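Search this site Go

Course handout 4: Costume and fashion jewelry, materials and everyday care
Reading time: 7 minutes

Instructor: Pejman Salehi
Posted 2019-01-18

Last session covered precious metals and hallmarks. Today we move to pieces that carry no hallmark at all, which is most of what people own. Bring your notes on plating, as we will use the same terms.

1. What counts as costume jewelry

The term covers any piece whose value does not come from its metal or stones. The base metal is usually brass, copper, steel or a zinc alloy. Over it goes a thin layer of something that looks better. The stones are glass, resin, plastic or enamel paste. Some makers use sterling silver for the setting and glass for the stone, and dealers disagree on where those pieces belong. For this course we file them under "mixed."

Fashion jewelry is a trade word for the same thing, made in current styles and sold in season. The older word in the catalogs is "imitation." The Nurkia catalogs in the reading packet use all three on the same page, so read the materials line and ignore the heading.

2. Rings

Rings wear faster than anything else a person puts on. They rub against door handles, keys, steering wheels and each other. The plating goes first on the palm side of the band, and the base metal underneath then reacts with sweat and hand cream. A green mark on the finger comes from copper in the alloy. It washes off and does no harm.

Nickel is a different matter. Some people develop an itchy rash where the metal touches the skin, and once they are sensitive to it they usually stay that way. Ask about this before handing anyone a ring to try on.

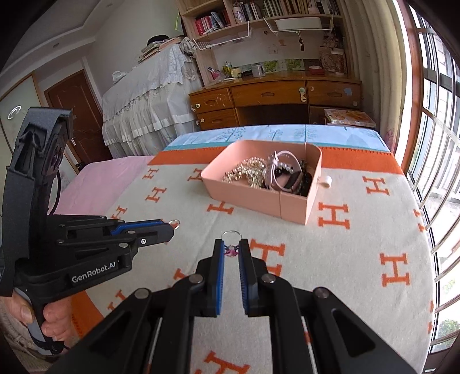 Small silver-colored rings, one with a pink and purple ornament.

Color tells you very little about the metal. Silver-colored bands may be silver, steel, rhodium plate or plain alloy. Look inside the band for a stamp, then test with a magnet. A strong pull means steel or iron. No pull leaves several possibilities open, so write "white metal, untested" on the card and move on.

Glued ornaments should be checked with a fingernail at the edge. If the ornament moves, set the piece aside for repair. Do not press it back down, as old glue will crack further.

3. Sorting a mixed lot

Most collections arrive tangled. Box lots from the Jurden sale came in at 63 pieces for the smallest and 300 for the largest, and every one had chains knotted through earrings and brooch pins. Work in this order:

- Lift out anything loose on top.
- Take out open pins and sharp hooks.
- Separate rings and single earrings.
- Leave chains until last.

For chains, lay the knot flat and loosen it from the middle with two sewing needles. Pulling the ends makes it tighter. A drop of baby oil helps with fine links, but keep it away from thread, fabric and pearls of any kind.
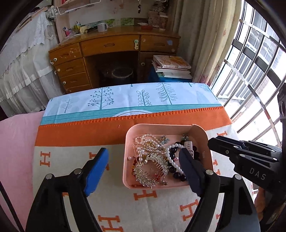

Once the chains are free, close every clasp before putting them down. Hang them if you have hooks. If you do not, give each one its own small bag with a label.

Babak Bakhtiari's inventory method (packet, second reading) gives every piece a four-digit number starting at 1000. The Bakhtiari list jumps to 2000 for earrings, whatever number the necklaces have reached. You may use another system for your project, but use one system throughout.

4. Cleaning

Start with a dry soft cloth. If that is not enough, use a barely damp one and dry the piece at once. Never soak anything with glued stones. Do not use silver dip on plated pieces, as it can strip a thin layer. Toothpaste scratches. Foil-backed glass turns gray when water gets behind it, and there is no home fix for that.

5. For next week

Read the Pernetti chapter on clasps. Sort and card one small lot from home, or borrow one from the study cabinet. The July group should note that the cabinet key is now kept at the front desk.

Related handouts
Handout 2: Plating and wear
Handout 3: Reading hallmarks
Handout 5: Clasps, pins and ear fittings
Supply list for the study cabinet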